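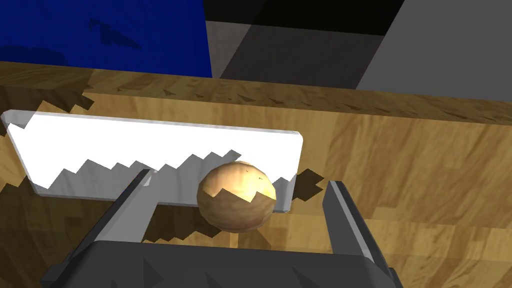
4. Recording demonstrations in simulation

Last updated: May

This section covers the recording of demonstrations with the Stemier teleoperation client and the Clinduvo simulator. It assumes that the client is paired and that the arm limits from section 3 have been loaded. Training on the recorded data is covered in section 6.

4.1 Before you record

1. Start the simulator and load the house world.
2. Open the Views panel and select the wrist view and the overview.
3. Set the shadow quality to Low. Stepped shadow edges are normal at this setting and do not affect the physics.
4. Enter a task name and an operator name. Both are written to every episode and cannot be edited later.
5. Check that the free disk space shown is at least 50 GB.

Note: Shadow quality must stay the same for the whole set. If it is changed part way through, start a new set.

4.2 Recording a grasp episode

1. Press Reset and wait for the status light to turn green.
2. Press Record. The episode timer starts at once.
3. Bring the gripper in with the fingers open and one on each side of the object.
4. Close slowly until both contact bars light up, then hold for one second.
5. Carry out the rest of the task and press Stop.
6. Mark the episode Keep, Fail or Discard.

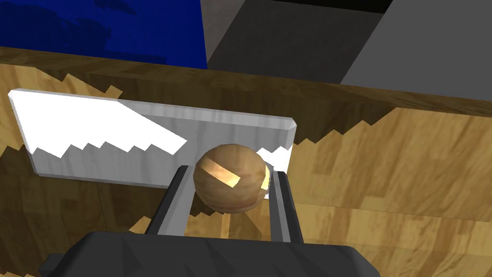
Figure 4-2. Wrist view: wooden ball between the fingers, flat plate behind.

Keep failed grasps if the approach was sound. They are stored apart and are used by the grasp checker. Discard only those episodes in which the operator lost control or the link dropped.

Caution: Do not press Reset while the timer is running. The episode file is left open and the next episode is appended to it.

An episode longer than 300 seconds is split into two files. Keep both halves — the loader joins them by episode number.

4.3 Checking the overview

The overview is recorded alongside the wrist view. Look at it at the start of each batch, when the arms are easiest to place against the room.

1. Switch to the overview.
2. Confirm that both grippers are in view.
3. Confirm that the floor near the base is as you want it recorded. Loose items are saved as part of the world state.
4. If the view is tilted, leave it. The camera pose is stored with each time step.

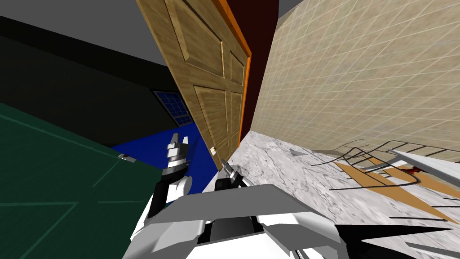 Figure 4-3. Overview with both grippers, the open door and items on the marble floor.

4.4 Batch size

Record in batches of 50 episodes, then run Verify. Any episode with more than 7 dropped time steps is listed in red and should be recorded again. Error 109 means that the wrist view and the joint log have different lengths; close the client, restart the simulator and repeat the batch.

Comments (3)

Hakim Simanjuntak
Step 4 in 4.2: the contact bars only light up if Show Contacts is ticked in the Views panel. It was off by default on my install.

Þórarinn Damgaard
Same on mine. Does Verify read the Fail episodes as well, or only Keep?

Hakim Simanjuntak
Both. Discard is skipped.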